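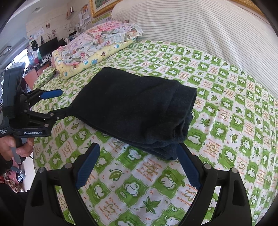
4. Setting Up a Production in Plereo

Read this section before you open ticket sales for a play. It covers the Kinnear seating plan, the running times and the program notes. You need a box office login with House Manager rights.

4.1 Create the production

1. From the main menu, choose Productions, then New.
2. Type the title of the play as it should appear on the ticket. Titles longer than one line are shortened on the printed stub.
3. Enter the playwright and the director in their own fields. Do not put them in the title.
4. Under Venue, select the stage. Theaters with a single stage will see only one entry.
5. Click Save Draft.

Note: A draft cannot be seen by the public. It stays in the list until you publish or delete it.

4.2 Load the seating plan

1. Open the draft and click Seating.
2. Choose Kinnear Standard, or a plan your theater has saved.
3. Mark the house seats. Plereo holds 6 by default.
4. Mark any seats with a blocked view. Buyers see a warning before they pay.
5. Click Lock Plan.

Caution: Once a ticket has been sold, a locked plan can be changed only by canceling the performance. Check the aisle and wheelchair places against the stage manager's drawing first.

4.3 Add performances

1. Click Calendar and pick the opening night.
2. Enter the curtain time on the 24-hour clock. An evening show at seven is entered as 19:00.
3. Enter the length of each act and the intermission. Late seating is worked out from these times.
4. For previews, tick Preview so that press seats are not released.
5. Repeat for each performance, or use Copy Week.

Note: A production can hold up to 2,000 tickets per performance. Larger houses should split the balcony into a second plan.

4.4 Program notes

1. Click Program and paste in the cast list.
2. Add content advisories, such as gunshots, haze or strong language. These are also shown on the sales page.
3. Print 2 proof copies and have the director initial one.

To undo a published page, see Section 6.

Section revised 18/03/2020 by Gopinath Sastry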